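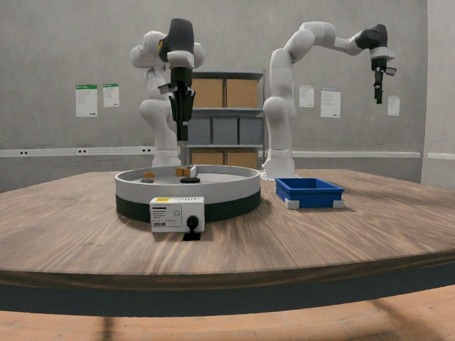
The Jedolgate turntable cell in the simulator. Left gripper over the parts, blue bin still empty.

1/ I've had a week with this cell and I keep getting asked which gripper won. So, a thread. The short version is that I don't believe the number I was sent, and I don't fully believe mine either.

2/ Setup, for anyone who needs it: two white arms behind a turntable, small parts scattered in the tray, blue bin for the finished picks. The left arm has the Karras gripper on it. The right arm has the Kudmont, with the slim fingers. All of it rendered, all of it running on my desktop in Brememness.

3/ The claim I was handed was 836 clean picks in a row with the Karras. From a slide. No config file, no seed, no note on how far the parts were moved between picks. I asked for all of these in July and got a nicer version of the slide.

4/ My first run looked great too. Then Vandana Garg went through my settings and found the pad friction was at a value you'd get from gluing sandpaper to a rubber boot. I hadn't set it. It came that way in the gripper package and I never opened the file. Check yours.

5/ With friction down to something I could defend, the Karras still did fine on the blocks when they sat alone. Put two of them side by side and it started pushing the pair across the tray. You close on one, the other gets nudged, and now the next pick is aimed at a spot where nothing is.

6/ The flat parts were worse. There's so little height to grab that everything depends on how close you let the fingertips get to the tray floor. In sim you can be very brave about that. Real fingertips have a price and I've paid it before.

7/ "But the sim handles contact now." It handles contact in the sense that the objects don't fall through the floor. I've had a part shiver in place for a whole run like a phone on vibrate. The scoring script called that a stable grasp!

8/ Camera note. I've been flipping between a front view and a high one from over the corner. In the front view the rim of the tray hides a lot of what the fingers are doing. From higher up you can see how little space the gripper leaves itself when parts sit close together. I wish I'd started there.

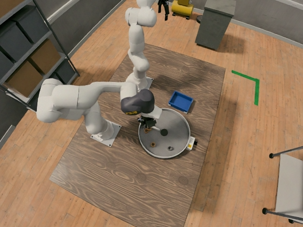 9/ On to the Kudmont. Same parts, same tray, to be moved over to the left arm for its turn so the reach would match. Elli Kinnunen talked me into that swap and she was right. I had been about to compare two grippers and two arm positions at once and call it one result.

10/ I wanted to like it. Slim fingers get into gaps that the Karras can't, and it split the side-by-side blocks without shoving the neighbor, most of the time. Most of the time is doing some work in that sentence – when it missed, it missed by landing a fingertip on top of a part and pressing.

11/ A real gripper doing that would trip a force limit, or bend something. In the default controller it just leans on the part until the timeout. So the log says "timeout" and the summary page counts it as "no attempt", and the success rate goes UP. I only noticed when Akinyi Simiyu asked why the totals didn't match.

12/ I changed the summary script to count those as failures. The Kudmont dropped below the Karras on flat parts and stayed above it on crowded blocks. I'm not posting percentages yet. I ran 300 trials each and the gap on flat parts flips depending on which seed I start from.

13/ The plan is 3,000 per gripper with the start poses saved to disk, so both get exactly the same mess. If somebody tells me that's overkill for a gripper choice, fine, but the people telling me so are mostly the ones with a slide.

14/ Also want to try it with the turntable moving. Everything so far is with the table parked, and the whole point of a turntable is that it turns. I have a bad feeling about the controller there. Version 2 lags a bit behind its own target even when it's moving slowly over a part that isn't going anywhere.

15/ Replying to a few of you here. Chrysoula Margaritis asked about suction. Not in this test. For the flat parts I'd probably reach for it first, but the suction model in this simulator is basically "if near, attach", so I'd learn nothing.

16/ Someone asked if I'd buy either one on this evidence. No. I'd borrow both, print a tray, and drop parts in it by hand for an afternoon. That will tell me more than the last week did, and I'd still want the long sim run for the odd cases I'd never think to set up.

17/ Eirini Vrettos has the changed summary script and the friction values if you want them, I'm traveling and bad at DMs. Please run it on your own logs before you quote a success rate at me. Look at the "no attempt" column first.

18/ Will add to this when the long run is done, or when it crashes. It has crashed once already, overnight, on a full disk.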